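Kivi Grasp Set
Simulated gripping scenes for training and testing, by Biltach

Overview | What's in the set | Method | Results | Requirements | Support

If you have ever tried to teach a robot hand to pick things up, you already know how much of the work goes into collecting enough pictures of it. Kivi is our set of ready-made simulated scenes for people who train grasp-checking models and would like to spend less of their year setting up tables and lights. We built it for our own research first, and we have kept adding to it ever since, a little more each July when the new release goes out.

The set holds 404 rendered sequences of a two-finger gripper closing on, lifting and holding everyday objects. There are 46 object models in all - cans, boxes, bottles, tools and a good many awkward shapes that we picked because our early models were so bad at them. Every sequence comes with color images, depth, object and gripper masks, joint positions and a contact record for each finger, all on the same clock, so you can line them up without any fiddling.

The idea behind Kivi

Most grasp-checking models we tried in the beginning were trained on bright, tidy images with the object right in the middle and the gripper off to one side. They did very well on more images of the same sort and then fell over the minute they met a dim corner or a finger that covered half of what they wanted to see. So our team in Kallville, led by Léonie Besson, went at it from the other end. We take a grasp, keep the physics exactly as it was, and render it again under 17 different settings of light, background and viewpoint. The grasp is the same every time and so is the correct answer, and what changes is how hard it is to see.

We call this paired rendering, and it is the part of Kivi we are proudest of. When a model gets the answer right under one setting and wrong under another, you know straight away that the picture is to blame, and you can go and look at which change did it.
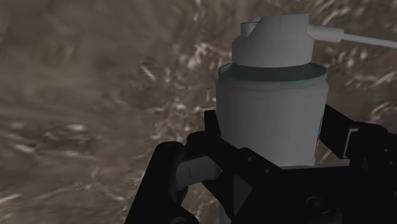
Low-light settings are where paired rendering has taught us the most. A black gripper loses nearly all of its inner edges when the light goes down, and a model that learned to find fingers by their outlines has very little left to go on. Pale objects hold up better, though they bring troubles of their own. With the aerosol can, most of the body facing the viewer is plain gray and the colored label is turned so far away that only a sliver of blue and red is left beside the finger, so a model can't lean on print or bright color to work out where the can ends and the gripper begins. The thin straw at the nozzle is another good test, and we score it separately in the mask results. We also blur and vary the backgrounds on purpose, with flecks and streaks that a hasty model may well take for highlights on the object.

What we found

We trained the same small network twice, once on single renders and once on paired renders, with the same number of images in each case. Then we tested both on 50 grasps neither had seen. The paired version made fewer mistakes in dim light, and its answers changed far less often between two views of the same grasp. In bright light the two came out even, so please don't expect Kivi to lift your scores there. Thin parts such as straws and wire handles are still weak for both, and we are working on those now.

What you need

Kivi runs with any training code that can read ordinary image files and plain tables. No simulator is needed to use the rendered set. If you want to make your own pairs, you will need the Flilholm scene tool, sold separately, along with a graphics card that can handle ray-traced rendering.

What you get
- All rendered sequences with masks, depth and contact records
- The object models and gripper model
- Settings files for every light and background
- Training and scoring scripts from our own tests
- One year of updates

Licenses are offered per lab or per company, and teaching groups can ask us for a smaller sample set. Write to the Kallville office with a line or two on what you are working on - we do like to hear about it, and we can usually tell you which sequences to start with.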